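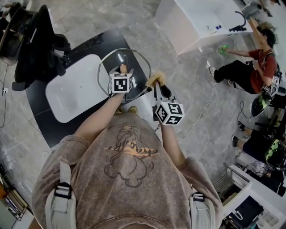
Welcome to the little gallery from our workroom at Surnisley, and thank you for stopping by! We moved in last September with a van full of boxes and no real plan, and it has taken us until now to get the place into the sort of order where we'd want anyone to look at it. The afternoon in the picture was one for the small bits and pieces, the sort that live in a tub by the door and never quite have a home. The fluffy yellow thing had its turn on the big black table, along with the chrome ring and the white board with the rounded corners, and you can see why we love that tabletop, with its faint veins and its shine. It shows every speck of dust, mind you, but we would have it again tomorrow.

I promised Aurelia I would write a few lines to go with the gallery, and I'm afraid a few lines have become rather more than that. Pour yourself something and settle in.

The black table
We looked at a great many tables before choosing. The first one we fell for came from Kaplan and was a beauty, but it was 94 centimetres high and we'd all have been standing on boxes. Black was Aurelia's idea. I had wanted something pale — I always want something pale — and I gave in after we had carried a sample home and put a few of our things on it. Light and bright things look lovely against it. A soft cloth and a drop of washing-up liquid in warm water does the cleaning, and then a dry cloth straight afterwards, or you get smears that show up the moment the sun comes round.

The floor
Grey, with a marble pattern, and already down when we got the keys. I was all for covering it up with a rug or two. We lived with it for a month and I changed my mind completely, and now I rather enjoy the way it looks with the black. It is cold on the feet in winter, so bring slippers if you are coming to see us between Christmas and Easter. Crumbs vanish into the pattern, too, so please do sweep even when you think there's nothing there.

The chairs
The black office chairs came from a firm that was clearing out its upstairs rooms, and we paid 23 pounds apiece for them, which still pleases me every time I sit down. The one with the tall mesh back is everybody's favourite and you will have to be quick. Most table work gets done standing up in any case, so the chairs tend to drift off towards the side, and whoever locks up is meant to push them back in. (I am as bad as anyone at remembering.)

The white counter and the tap
Alper Avcı fitted the black gooseneck tap for us over one long weekend, and he has my thanks for it, and for putting up with me changing my mind about where it should go. The high curve of it means you can get a proper bucket underneath. The counter itself is plain and white and boxy and I wouldn't want it any fancier. We do ask that paint pots go out to the yard sink, as white is not a forgiving colour.

The tub of bits and pieces
Every place has one. Ours had 82 things in it at the last sorting, down from goodness knows what, and Aurelia Oberholzer wrote out the list by hand and pinned it up inside the cupboard door. Soft things go in the Soser bags with the drawstring, hard things go in the Saltex trays, and anything that could roll goes in a tray with a lid. If you take something out to use it, please put it back in the same bag or tray you found it in, even if you think you have a better idea. I have had several better ideas and we are still looking for some of the results.

Coming to see us
The door is open on Thursday mornings and you needn't ring first, though it's nice when people do. Parking is easiest at the far end by the hedge. There is always tea, and usually a cake if I have been organised. We'll add more pictures once the shelves are up along the back wall, and I'd like one of the yard as well when the sweet peas are out.

17 May 2023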